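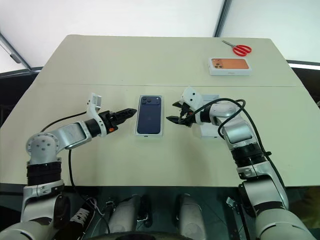
Phone boxes and a pair of scissors on the work table at the Wulldale reuse center.

Wulldale phone reuse program adds boxing table, seeks more empty boxes

WULLDALE – A program that passes used smartphones on to residents who need one has added a table for boxing them, and organizers are asking people to bring in the empty phone boxes many of them still have at home.

The Tran Street reuse center gave out 124 phones last year, most of them in plain padded envelopes. Saturnino Mateos, who manages the center, said the envelopes were cheap but caused problems. Phones got scratched against their chargers, and several were returned with cracked corners after being dropped on the way home.

"A phone box is made to fit a phone," Mateos said. "We were paying for envelopes while people were throwing boxes in the recycling."

The center began collecting boxes in November and had nearly 700 by the end of December. They are sorted by inside length, and any with a torn lid or a missing tray are set aside. Boxes do not need to match the phone that goes in them. A card inside tells the new owner which model they have and how much storage it has.

Before a phone reaches the table it is checked at the front counter. Staff confirm that the previous owner has signed out of all accounts, then erase the phone and test the screen, the speakers, both cameras and the charging port. Phones that hold less than half a day's charge are sent to Plendis, a repair shop on Ovier Road, for a new battery. The shop charges the center for parts only.

At the table, each phone is wiped down and laid on its face so the back can be looked over for chips around the camera lenses. Old tape is cut off the boxes with scissors, and price stickers are peeled away. Labels with the maker's serial number are covered or removed, so that the number on a box does not get mistaken for the number of the phone inside.

Severino Cantero, who works the afternoon shift, said the boxes slow things down a little. An envelope took a minute to fill. A box takes longer, mostly when the tray has to be trimmed or swapped.

"The big camera bumps are the trouble," Cantero said. "The newer ones sit too high in an older box and the lid won't close all the way. I keep a pile of deeper boxes just for those."

The center would like another 100 deep boxes before spring – boxes from larger phones with the tray still in place are the most useful. It also needs charging cables in working order. It does not need cases, screen protectors or earphones, and it cannot take phones with swollen batteries, which should go to the county hazardous waste site.

Residents can apply for a phone at the front counter with proof of address. There is no charge, and the wait is now 12 days, down from a month last summer. Service plans are not included, though the center keeps a list of low-cost carriers.

Boxes can be left in the bin inside the main entrance between 9 a.m. and 4 p.m. Phones must be handed to a staff member.
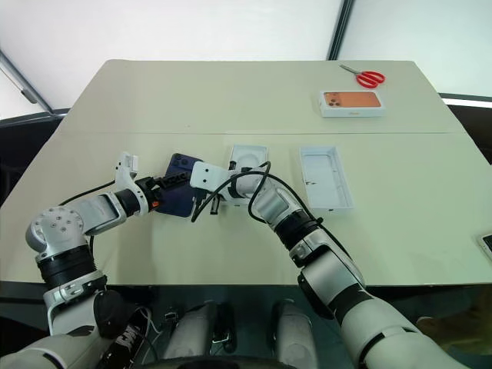

Anyone donating a phone should back up photos and contacts first and take out the SIM card. The center cannot recover anything once a phone has been erased. Donors who no longer remember a passcode may still bring the phone in, but it will be sent for parts unless the account can be cleared.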